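Flurnier Gripper Comparison Program
Frequently Asked Questions for Participating Teams

This page answers the questions most often sent to the program office by teams preparing an entry. It applies to the current round, which opened in May. Where an answer here differs from the participant agreement, the agreement governs.

GENERAL QUESTIONS

What is the Flurnier Gripper Comparison Program?

The program compares gripper and controller combinations on a fixed set of kitchen tasks carried out in simulation. Every entry is run on the same arm model, in the same rooms, with the same objects and the same scoring rules. Teams receive a full record of their own trials and a summary of how their entry compares with the others in the round.

Who runs it?

The program is administered by the Flurnier evaluation office. Nayara Trindade is responsible for the task set and the scoring rules. Vanderleia Queiroz is responsible for scheduling, file submission and appeals. Kadrić maintains the arm and contact models under a service agreement and has no part in scoring.

Who may take part?

University groups, companies and independent developers may all enter. A team may submit more than one gripper, but each gripper is treated as a separate entry and must be registered separately. Staff of Flurnier and Kadrić may run entries for reference. Reference entries are marked as such in the results and are not ranked.

Is there a fee?

There is no fee for a first entry in a round. Additional entries from the same team are charged according to the schedule in the participant agreement.

THE TEST SETTING

What does the kitchen setting contain?

The setting known as Grisisberg is a compact kitchen with upper and lower cabinets, a short marble counter, a two-slot toaster at the back and a round plate with a navy-blue rim. The arm works from the side of the counter, which leaves it limited room between the wall and the plate. Teams whose grippers are long, or whose controllers favor wide elbow positions, should study this layout before choosing their approach settings.

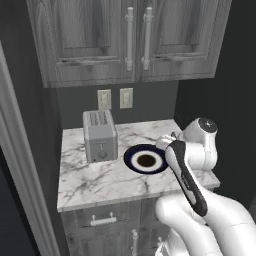

Why was a small counter chosen?

Earlier rounds used a long, open worktop. Nearly all entries could reach every object from almost any direction, and the results said little about how a gripper behaved when space was tight. A small counter makes the length of the hand, the width of the fingers and the choice of wrist angle matter a great deal more.

Are the cabinets and drawers part of the test?

They are part of the setting in every trial, and contact with them is recorded. Opening and closing them is scored only in the optional handle section, which teams may select at registration. Entries that do not select this section are neither rewarded nor penalized for leaving it out.

Does the layout change between trials?

The cabinets, counter and walls remain fixed. The starting position of the plate, the item to be grasped and the starting pose of the arm vary from trial to trial. The list of variations is drawn up before the round opens and is the same for all entries. It is released to teams after the round closes.

May we practice in the Grisisberg setting?

Yes. A practice copy is supplied with the registration package. It contains 329 sample layouts, none of which appears in the scored list. Practice runs are not reported to the program office.

THE TASKS

How many trials does each entry receive?

Each entry receives 1,599 scored trials in the main section. Entries that include the handle section receive 1,668 in total. Trials stopped by a fault in the simulator are repeated and do not count against the entry.

How long is each trial?

The time limit is 15 seconds of simulated time, measured from the first command sent to the arm. A trial ends early when the task has been completed or when the controller sends a stop command. The speed of the computer on which the controller runs has no effect on the limit, as the simulator waits for each command before moving forward.

What is the plate task?

The plate task asks the gripper to pick up a small item lying flat near the center of the plate and lift it clear of the rim. The item is low, the rim is wide, and the fingers must come down steeply enough to avoid the one while closing around the other. The task was included at the request of teams in the previous round, who pointed out that flat items on dishes are common in homes and poorly covered in most comparisons.

Entries differ widely on this task. Short, narrow fingers tend to do well when the wrist is brought almost directly over the item. Broad fingers often need a tilted approach, and the tilt must be planned early, as there is little room to correct it once the wrist is low. Teams are advised to look at the full arm pose during the descent and to check the clearance between the forearm and the counter as well as the position of the fingertips.

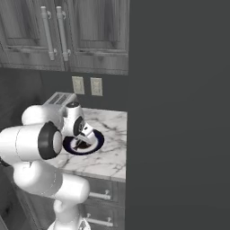 Plate task, Grisisberg setting: fingertips over the item at the center of the plate.

May the gripper touch the plate?

Light contact is allowed. The contact force is recorded throughout the trial, and points are deducted when it passes the limit given in the scoring sheet. Moving the plate is allowed within the marked zone. Pushing it off the counter ends the trial with a score of zero.

What happens if the arm touches the toaster?

The toaster is treated as an obstacle in the main section. A brief touch is noted in the record and carries a small deduction. A touch that shifts the toaster from its place carries a larger one. Contact by any link of the arm is treated in the same way as contact by the gripper.

GRIPPERS AND CONTROLLERS

Which arm must we use?

All entries use the standard arm model supplied in the registration package. Joint limits, link masses and motor limits are locked. A team that wishes to compare arms, and not only grippers, should write to the program office about the separate arm study, which follows its own rules.

What kinds of gripper are accepted?

Two-finger and multi-finger grippers are accepted, as are suction cups and combined designs. The gripper must attach to the standard wrist flange and must be described by a complete model file, including masses, joint limits and surface friction. Soft fingers are accepted if they can be described with the contact elements listed in the Kadrić model guide. Designs that rely on adhesives are not accepted in this round.

We do not have a gripper of our own. Can we enter a controller only?

Yes. Controller-only entries use the reference gripper supplied with the package. They are listed in their own table, so that a reader can tell whether a difference in score comes from the hand or from the software.

Can we enter a gripper without a controller?

Yes. The program office will run it with the reference controller. Teams should be aware that the reference controller was tuned for short, two-finger hands. It accepts a small file of settings for finger length, opening width and preferred approach angle, and a careful choice of these values usually improves the result. The office does not tune settings on behalf of teams.

Which camera views are available to the controller?

Two views are provided: one from a fixed position facing the counter and one from the wrist. A controller may use either or both. Object positions are not supplied directly in scored trials. They are available in practice runs for teams that wish to check their own estimates.

Parts of the counter are hidden by the arm in the fixed view. Is this a fault?

It is intended. The arm will often cover the toaster or part of the plate as it folds over the counter, and a controller is expected to cope with this. Teams that depend on the fixed view should consider taking their estimate before the descent begins – the wrist view may then be used for the last few corrections.

SUBMITTING AN ENTRY

How are files submitted?

Files are submitted through the Covirport transfer page, using the team name and entry number given at registration. Each submission must contain the gripper model, the controller package and a signed declaration form. Files sent by email are not accepted.

Will the office check our files before scoring?

Each submission passes through a short acceptance check. The check confirms that the model loads, that the gripper opens and closes, and that the controller responds to the start signal. It does not test whether the entry can complete any task. If the check fails, the team is told the cause and may submit once more without charge.

Can an entry be replaced after it has been accepted?

An accepted entry may be replaced until the round closes, provided that scoring of that entry has not begun. Requests should be addressed to Vanderleia Queiroz and must state the entry number.

RESULTS AND APPEALS

What will we receive?

Teams receive a score for each task, a list of recorded contacts, joint and force records for every trial, and rendered views of any trial they request. Comparison tables show the other entries by gripper type. Team names are shown only where the team has agreed to it.

Do the results tell us how our gripper will perform on a physical arm?

They should be read with care. The contact models are suited to comparing designs under equal conditions, and they have known limits for thin, soft or crumbling items. The program makes no claim about performance outside the simulator, and teams may not present their scores as evidence of it.

May we publish our scores?

Yes, once the round has closed. The round and the task section must be named, and controller-only entries must be identified as such. Scores for single tasks may be published only together with the overall score.

How do we appeal a result?

Appeals must be made in writing and must name the trials in dispute. Nayara Trindade reviews questions about the scoring rules, while questions about files or missing records go to the scheduling desk. If the appeal is upheld, the trials in question are run again with the same starting conditions and the tables are corrected.

Where can further questions be sent?

Registered teams should use the message form on their entry page. Groups that have not yet registered may write to the program office through the general contact form. Questions received by 4 p.m. are normally answered on the next working day.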